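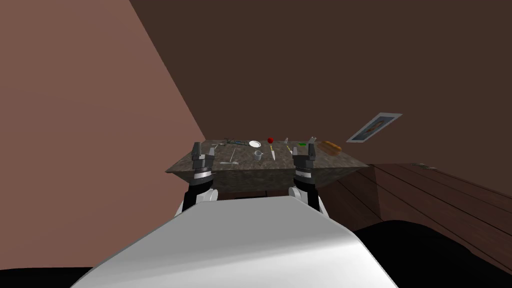
Posted Oct 4, 2026 | Reviews > Teleop & Demo Collection | by benchrat

Sakon two-arm teleop kit with the simulator bundle: a review

Short version first. Good kit, annoying software, bad manual. I'd buy it again but I'd skip the pedals.

I teach tabletop jobs by remote control. Pick up the mug, put it on the plate, move the knife out of the way, that sort of thing. Most of it happens in sim before anything gets near the real arms. Until January I was doing this on a pair of game controllers and my wrists hated me. So, new kit. Paid for it myself, $386 for the leader arms and the base plate, another $200 for the pedals and a year of the sim.

In the box: two leader arms, clamps, one power brick, cables. The cables are short. If your PC lives under the desk buy extensions the same day.

Setup

Clamps are great. Thick pads, no wobble, didn't mark my desk. Calibration is a wizard where you put both arms in a rest pose and hit next. Failed twice on me with no error, just went back to page one. Third time fine. You have to redo it whenever the leader arms lose power, so put them on their own switch and leave them on.

Manual says to start the sim first, then plug in. Wrong way round on mine. Plug in, wait for the light, then start it.

Feel

This is where the money went. The joints are light enough to hold up for a long session and there's a bit of drag so your hands don't shake all over the place. Grip triggers are smooth through the whole travel. With the old controllers closing a gripper was all or nothing, here you can creep the fingers in on a mug and stop when you want.

Left and right triggers don't feel the same though. Left is stiffer. Asked support, they said it wears in. Not yet.

No force feedback. None. You are going by eye the entire time, and that matters more than I expected on flat stuff. Bread is easy. Apple is easy once you learn to come straight down on it. A fork lying flat on a stone top is a pain, the fingertips want to go through the table and the sim pushes back by bouncing your whole arm up. Pencil, same problem. Scissors worse, you need to get one finger into a handle or come in from the side, and I scrapped a lot of takes on that.

The sim

Robot's-eye view over the white body, arms coming up on both sides. I like working from there. You stop thinking about mirroring after the first hour. Downside is depth. Things along the back of the table bunch up and it's hard to tell if you're in front of a bottle or about to knock it over. There's a second camera view but it's on a hotkey you can't rebind, and it's right next to the one that discards the take. Guess how I found that out.

The kitchen clutter layouts are decent. You get a proper messy table with a plate, cutlery, a loaf, bottles, junk toward the back, and it doesn't look like a lab test. Reach is a real limit. Anything way over on the right end, you run out of arm, and there's no warning, it just stops following you. I drag the far stuff in with the mug hand first and record that as its own task. Works ok.

Layout shuffle is there but it's buried under Scene > Advanced. Turn it on. If you leave every object in the same spot your policy learns the spot and not the object.

Recording

Pedal to start, pedal to stop, pedal to toss. Nice idea. The pedals slide on a hard floor and the middle one double-fires, so I had a folder full of half second clips. I went back to keyboard. Save the money.

My biggest session was 300 demos over a few days and it only crashed once. It kept everything up to the crash, credit for that. Export is clean, joint positions and gripper opening and camera all lined up in time. Trimming dead time at the start of each clip is manual and slow. Please fix.

Compared to the Testach

Tried a Testach set before this. Heavier arms, better wrist joint, much better docs. Their sim only gave me one arm at a time on the tier I had, so no passing an object from hand to hand, and that killed it for me. If you only need one arm get that one instead.

Good
Trigger control
Clamps
Two arms at once, no lag I could feel
Export

Not good
Pedals
Hotkeys
Calibration wizard
Stiff left trigger
Short cables, seriously

Who's it for: small shops and home benches doing a lot of pick and place demos. If your work is pushing plugs into sockets or anything where you need to feel contact, look elswhere.

7 out of 10. Would be an 8 with rebindable keys.

Edit: firmware update fixed the wizard dropping back to page one. Left trigger still stiff.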